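Telludside Cloth Handling, release 2

Welcome, and thank you for taking a look! Telludside is a set of 869 demonstrations of people handling cloth with hand-held grippers, one in each hand, so that a robot can later learn the same motions without anybody having to drive an arm around all day. Pavithra Lobo planned the recordings and Margus Žukauskas wrote the export scripts (and rewrote them, bless him, when we changed the folder layout).

What you get

Each episode is a folder with video from both grippers, the gripper poses, the jaw widths and a short text label. Of the full set, 844 episodes are for training and the rest are held out. Please keep them apart if you plan to report numbers.

Recording notes

Demonstrators wore their own clothes and worked in an ordinary office, so expect screens, chairs and colleagues in the background. Thin fabric can hide a good part of the view when it hangs close to the other gripper, and we left those stretches in.
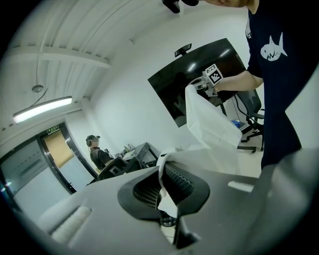 Known problems

Pose tracking drifts in a few of the longer episodes. A fix is planned for December.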